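Baskets and Small Containers - Gallery

Skememberg Home Goods, page 9 of the storage section

This page collects the woven and molded containers we keep in the shop and on the sample shelf. Most are sold for kitchens, but people use them in hallways, bathrooms and offices too. Sizes are on the tags. If you need inside measurements, ask at the counter or write to Noelia Miranda, who keeps the sample list.

The notes were put together by Teodoro Mateos and Ye-ji Byun. Item numbers are given where we have them. Colors can look a little different under shop lights, so come in if the shade matters to you.

Dark brown basket, item 476

A rectangular basket with rounded corners, woven tight in a dark chocolate brown. The rim is thick and rolled, with a twisted braid running along it, and the walls lean out a bit from the base. Two of the inner walls show the rows of small openings well.
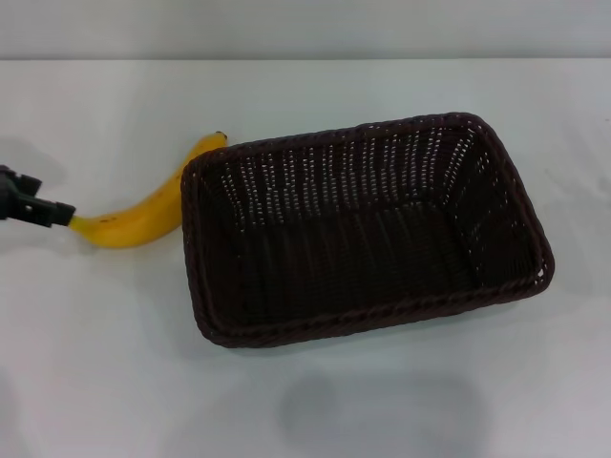

Using it for fruit

This is the one most people ask about for the kitchen table. Bananas do well on top of other fruit, where they don't get pressed. Put apples and oranges in first. If you like to keep bananas apart from the rest, leave them beside the basket and use the inside for everything else.

The bottom is flat and closely woven. Small fruit such as cherries or grapes should go in a bowl first, and the bowl can stand in the basket. Anything overripe should come out the same day, as juice is hard to get out of a dense weave.

Using it for other things

Dinner rolls, with a cloth napkin under them. Mail and keys by the door. Hand towels, rolled. Iñaki Manzano at the Rokden store has had one on his desk since January for chargers and cables, and the shape has held up.

We don't suggest it for potatoes or onions with soil on them. Brush them off first or use one of the molded bins.

Cleaning

Shake out crumbs over the sink. Go over the braid with a dry, soft brush - an old toothbrush is fine - and work along the twist, not across it. For the openings in the walls, brush from the inside out. Wipe with a damp cloth if needed and let it air out upside down before you put anything back. Keep it out of the dishwasher.

Matching pieces

Inga tray, item 148. Low sides, same dark color, no openings. Good under a coffee pot and cups.

Namora bin, item 746. Taller, with a lid. Fits most pantry shelves. The lid is sold with it and can't be ordered alone.

Both are kept at the Rokden store and can be sent over on request. Allow a few days.

Orders and holds

We hold an item for two days with a name and phone number. Returns are accepted with the tag on - used baskets can't go back on the shelf. For larger orders, such as a set for a cafe or an office kitchen, speak to Saulius Liepiņa. He can also tell you which colors are being reordered.

Page last changed 9th November.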